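»Der Stuhl ist der Endgegner«

Ein Besuch bei Mitra Esfahani und Kourosh Dehghan, die Robotern Hausarbeit beibringen

Ich hatte mir das Ganze lauter vorgestellt. Als ich im April morgens bei Jonutby klingle, macht mir Mitra Esfahani in Socken auf, drückt mir einen Tee in die Hand und flüstert fast: »Kourosh nimmt gerade auf, wir müssen kurz warten.« Also stehen wir im Flur und hören zu, wie nebenan ein Motor summt und jemand leise vor sich hin schimpft.

Jonutby sammelt Vorführungen. So nennt Mitra das, und sie korrigiert mich gleich, als ich »Trainingsdaten« sage (»Klar, sind es auch, aber dann denken alle an Tabellen!«). Ein Mensch führt den Greifarm durch eine Aufgabe, am Handgelenk läuft eine kleine Kamera mit, und aus vielen solcher Durchgänge soll das System irgendwann selbst ableiten, wie man eine Schublade schließt oder einen Stuhl an den Tisch schiebt. Auftraggeber ist die Firma Drulen, die Software zum Sortieren der Aufnahmen heißt Doltberg und stürzt, sagt Mitra, vor allem nach dem Mittagessen ab.

Dann darf ich rein. Kourosh ist gelernter Möbeltischler und hat vorher in der Werkstatt Ghasemi Schränke repariert. Wie kommt man von da zum Roboter? »Über die Anzeige«, sagt er und lacht. »Da stand, sie suchen Leute mit ruhigen Händen. Ich dachte, das wird was mit Uhren.« In einer guten Schicht schafft er bis zu 53 Durchgänge, und von denen wirft er 8 oder so am liebsten selbst wieder weg, bevor Mitra sie sieht.

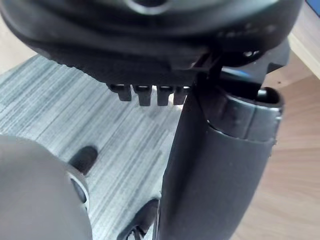 Was macht eine Vorführung eigentlich zu einer guten? Da reden beide gleichzeitig los, und ich komme mit dem Mitschreiben kaum hinterher. Mitra will vor allem Abwechslung: andere Anfahrten, anderes Licht, anderer Boden. »Wenn der Stuhl immer nur auf demselben Untergrund steht, lernt das System am Ende den Untergrund«, sagt sie und tippt auf die Stelle, wo neben der Gassäule die graue Matte liegt und auf der anderen Seite der helle Holzboden. Solche Übergänge liebt sie. Kourosh interessieren mehr die Teile unter dem Sitz, diese vier dunklen Laschen nebeneinander und der kantige Hebel daneben. »Schwarz auf schwarz, matt, und alles im Schatten. Du als Mensch weißt, wo was aufhört. Die Kamera muss das erst mal trennen.«

Ich frage, ob man nicht einfach einen hellen Stuhl kaufen könnte. Mitra schaut mich an, als hätte ich vorgeschlagen, den Boden wegzulassen. »Die Leute haben aber schwarze Bürostühle!«

Schlechte Durchgänge kommen übrigens nicht alle in den Müll, das fand ich spannend. Wenn Kourosh danebengreift und sich sauber korrigiert, bekommt die Aufnahme ein eigenes Etikett und bleibt drin. 18 solcher Etiketten gibt es inzwischen, von »zu früh geschlossen« bis »Rolle blockiert«. Über eines davon streiten die zwei seit Wochen. Es heißt »gezögert«. Mitra findet, Zögern gehört raus, das System übernimmt es sonst und steht später blöd herum. Kourosh hält dagegen: »Wenn ich zögere, sehe ich gerade etwas. Das ist doch die Information.« Entschieden ist das noch nicht, im Moment liegen die Zögerer in einem Extraordner.

Ob ich auch mal darf? Ich darf! Der Führgriff ist leichter als gedacht und reagiert sofort, viel zu sofort für mich. Beim ersten Versuch fahre ich an der Armlehne vorbei ins Leere, beim zweiten schiebe ich den Stuhl mit Schwung gegen den Tisch. Kourosh murmelt etwas von Etikett Nummer neunzehn. Mitra speichert beide Versuche trotzdem ab, unter meinem Vornamen.

Zum Schluss will ich noch wissen, was als Nächstes drankommt. Wäsche, sagt Mitra, Drulen hätte gern Handtücher. Kourosh verzieht das Gesicht. Ein Stuhl sei wenigstens morgen noch derselbe Stuhl, sagt er, ein Handtuch liege jedes Mal anders da. Dann muss er weitermachen, vor der Pause will er noch 2 Durchgänge schaffen, und ich suche im Flur nach meinen Schuhen.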